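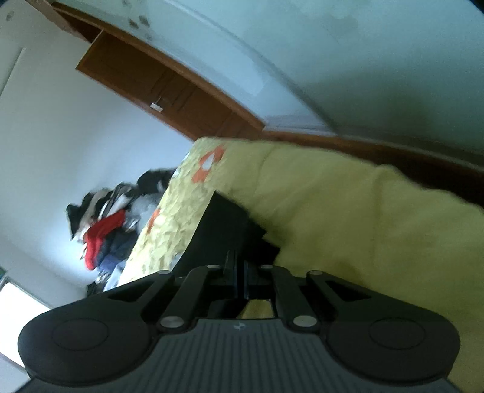 DVDs & Box Sets > Children's Animation

Skosix Riders: The Complete Second Series (2-disc set)

Every episode of the second series of Skosix Riders on two discs, with the feature-length finale in one piece for the first time. When it was shown on television the finale was split over three evenings and lost a few minutes to the recaps. The version on disc 2 runs straight through.

The story

Vavska is a mining town on the side of a dormant volcano, and the only way up or down is the old cable line. Abdella, the youngest rider on the line, has won her place in the crew and looks after Cluvard, a delivery machine that can fold itself up and travel inside a cable car. At the start of the series the line is bought by a company from the coast, and the riders are told they will be replaced by the end of September.

The new owners announce a race from the harbour to the crater. Any crew that finishes ahead of the company's own machines may keep its section of the line. Abdella enters without telling her grandfather, who gave up racing after an accident that is only hinted at in the first series and is explained here in episode 3.

Cluvard is damaged on the second stage and has to be rebuilt with parts from a scrapped company machine. After that he starts to remember roads he has never been on. The middle episodes follow Abdella as she tries to find out whose memories they are, while the other crews begin to suspect she has been working for the company all along.

The last part of the race takes place inside the volcano. We won't give away who reaches the crater first, but the series does finish the story, and there is no cliffhanger.

What's on the discs

Disc 1 has the first half of the series, up to the rebuilding of Cluvard. Disc 2 has the second half and the feature-length finale. You can play the episodes one by one or all together, and if you choose to play them all the opening titles are shown only once.

Extras, all on disc 2:
Early drawings of Cluvard, including a four-legged version that was dropped
The opening song with the words on screen
Two short scenes cut from the harbour episode
Interview with the series director, Tatu Kimaro, on how the cable line was drawn

Sound and subtitles

English dub and original soundtrack. English subtitles are a full translation of the original, so they don't always match the dub word for word. There is a separate track for the hard of hearing which does follow the dub. The interview is in English with no subtitles.

Picture

Widescreen, as first broadcast. The flashbacks to the grandfather's last race are in black and white with black bars at the sides. This is how they were made and your disc is not faulty.

Age rating and content

Suitable for most children of school age. There are crashes and some shouting, and the tunnel sequence in the finale is dark and may worry younger ones. No blood. One machine is crushed in episode 2 and does not come back.

Do I need the first series?

It helps. Disc 1 opens with a short summary, but it leaves out the quarrel between Abdella and the harbour crew, and several later scenes depend on that. The first series is sold separately and comes in a matching case.

Packaging

Standard plastic case with a printed card sleeve. The first 400 copies also contain a fold-out map of Vavska with the race route marked on it. The map is packed inside the case behind the booklet. When these have gone we will remove this paragraph, so if you can read it there are still some left.

Delivery and returns

Sent in a padded envelope by second-class post. Orders placed before 3 pm go out the same working day. Sealed discs can be returned for a refund. If a disc skips or won't load, tell us which episode it happens in and we'll send a replacement set.

Region 2. Will not play on players locked to other regions.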